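Brinkmann bench mat and screw tray set: my thoughts after a winter of use

I've been mending old computers for neighbours and for the charity shop in Birnow for longer than I care to admit, and in all that time I never owned a proper mat. I had a tea towel. It was a good tea towel, but screws vanish into the weave, and every so often one would ping off across the kitchen floor and turn up weeks later under the fridge. So when my sister gave me a voucher for my birthday I treated myself to the Brinkmann set, which is a soft grey mat, a magnetic tray with a lid, and a little pot of sticky labels.

First, the mat. It's a lovely thing to lean on, if that doesn't sound daft! It lies flat after a night under some heavy books (it arrived rolled up very tightly and fought me for the first evening), and it wipes clean with a damp cloth. Mine has had tea on it twice and a blob of thermal paste once, and only the paste left a mark. The printed squares along one side are meant for laying out parts in order. I thought I'd ignore them and now I use them every time.

The tray is where most of the money has gone, I think. The magnet is strong enough that I've knocked the whole thing off my lap and lost nothing. There are six little wells, and my one grumble is that they are all the same size, so long case screws have to lie across the corner and the lid then won't quite close. The older Tarkden tray I borrowed before this had one long well down the middle, and I do miss that. 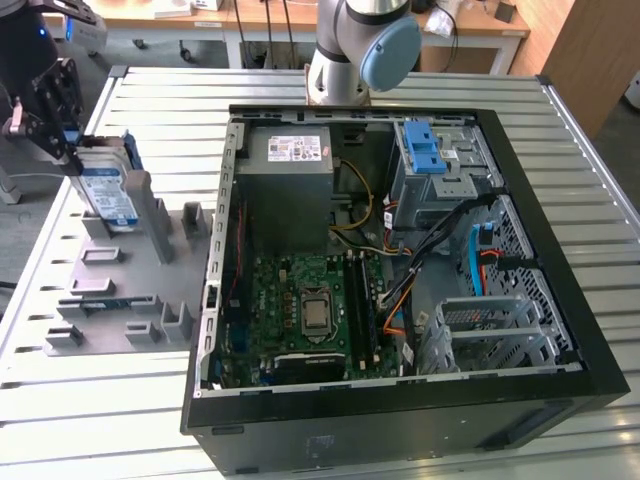 The labels are the weak spot. You get 100 of them, they're paper, and they curl up after a few weeks in a cold room. I went back to masking tape and a biro by the end of January and haven't looked back. Dindotov sell a plastic kind that I mean to try, though the smallest pack is 500 and I'm not sure I'll live that long.

Would I buy it again? Yes, I would, and I'd buy the mat by itself if they offered it that way. If you only open up a computer once in a blue moon then the tea towel will do you perfectly well. Mine has gone back to drying the dishes, and the fridge hasn't swallowed a screw since before Christmas.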